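Glassware for a home bench -- what do you lot keep out?
Pristurell Hobby Science Board

tradgate_tinkerer
Finally cleared the bench in the shed and I'm trying to decide what glass lives on it and what goes back in the cupboard. Mostly water testing for the dam. Had 2 beakers chip on me in May, so I'm a bit gun-shy.

Samir
Black top, everything along the back wall, front left free for working. That's my whole system. I like the clear acrylic racks for test tubes, easy to wipe down.
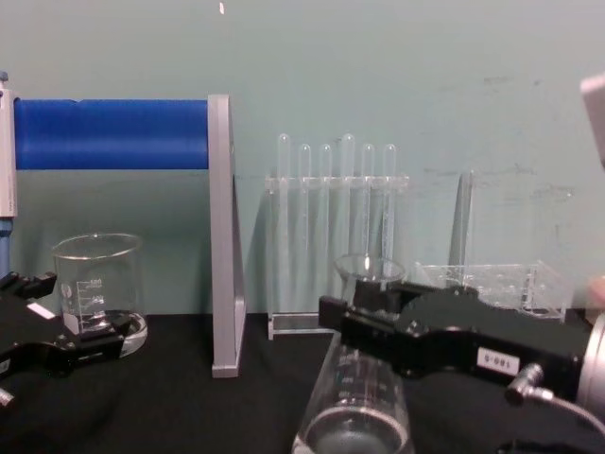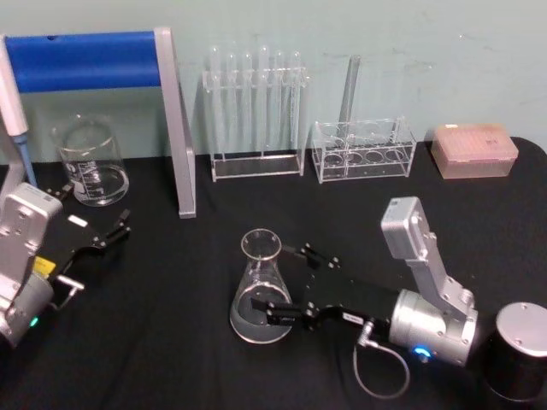 I'd keep one beaker and one Erlenmeyer out, tops. You reach for the same two every time anyway.

mudlark5
Disagree on the black top, sorry! Clear glass on black is how I knocked over a flask last winter. White melamine for me.

Samir
Fair, but try reading a pale precipitate on white -- hopeless.

tradgate_tinkerer
Hadn't thought of that. Is acrylic ok with acetone? The rack I want is at the Clostthorpe surplus place.

mudlark5
No!! It'll craze. Wash the tubes somewhere else and dry them before they go back in.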